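Magazin › Auto & Alltag › Unterwegs

Suchbegriff eingeben … Suchen

Vier Gänge und ein Choke
Warum ein alter Kleinwagen die schönste Reise meines Lebens war

Von Mahnaz Rahimi

Der Choke will gezogen werden, aber bitte nur halb. Zieht man ihn ganz, säuft der Motor ab, und dann steht man zehn Minuten neben dem Wagen und grüßt die Nachbarn. Ich habe in der ersten Woche sehr viele Nachbarn kennengelernt!

Der Wagen ist ein Okton, Baujahr lange vor mir, hellgrün, mit vier Gängen und einer Heizung, die zwei Zustände kennt: aus und Sahara. Gekauft habe ich ihn im November von Farzad Heydari, der in Murnora eine kleine Werkstatt betreibt und sich beim Abschied zweimal umgedreht hat. 917 Euro wollte er haben, eine krumme Summe, die er mir nie erklärt hat. Ich habe bezahlt und bin mit einem Grinsen vom Hof gerollt, das bis zur ersten Steigung hielt. (Danach brauchte ich die Konzentration.)

Langsam ist herrlich

Mein Plan war, im Frühling nach Latberg zu fahren und zurück, nur über Landstraßen. Am Ende standen 2.659 Kilometer mehr auf dem Zähler, weil ich ständig abgebogen bin. Mit 27 PS überholt man niemanden, also schaut man eben. Ich habe Störche gesehen, Dorffeste, einen Mann, der auf seinem Garagendach Saxophon übte. An jeder Tankstelle kam jemand herüber, legte die Hand aufs Blech und fing an zu erzählen: vom Vater, vom ersten Urlaub, vom Hund auf der Rückbank. So viel geredet habe ich in keinem Zug und in keinem Flugzeug.

Und dieses Fahrgefühl! Das Lenkrad ist dünn wie ein Kochlöffel und meldet jeden Kieselstein. Den dritten Gang legt man ein, indem man an den zweiten denkt und dann sanft nach oben drückt. Wer das einmal verstanden hat, möchte es den ganzen Tag tun.

Die Sache mit dem Keilriemen

Kurz vor Latberg fing es unter der Haube an zu quietschen, erst wie ein Vogel, dann wie eine ganze Voliere. Im Gasthof gab mir der Wirt die Nummer von Mojtaba Yazdani. Er kam nach Feierabend mit einer Taschenlampe zwischen den Zähnen und einem Riemen, der eigentlich für eine Landmaschine gedacht war. Er passte. Geld wollte er keins, dafür eine Runde um den See, und er saß am Steuer wie ein Zwölfjähriger auf dem Autoscooter.
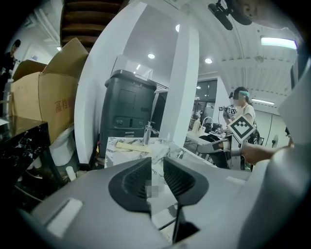

Was man mitnehmen sollte

Einen Ersatzriemen, versteht sich, dazu Öl, Sicherungen, eine Decke und Proviant für eine Stunde länger als geplant. Mein wichtigstes Stück war ein Schulheft, in das ich jedes neue Geräusch geschrieben habe, mit Uhrzeit und Drehzahl nach Gefühl. Farzad hat es nach meiner Rückkehr gelesen wie einen Krimi und mir drei Stellen angestrichen, die er sich ansehen will.

Der Okton steht jetzt unter der Linde vor meinem Haus, und der Auspuff hängt ein bisschen tiefer als vorher. Nächste Woche fahre ich damit zu meiner Tante, die Strecke über den Pass. Den Choke ziehe ich halb.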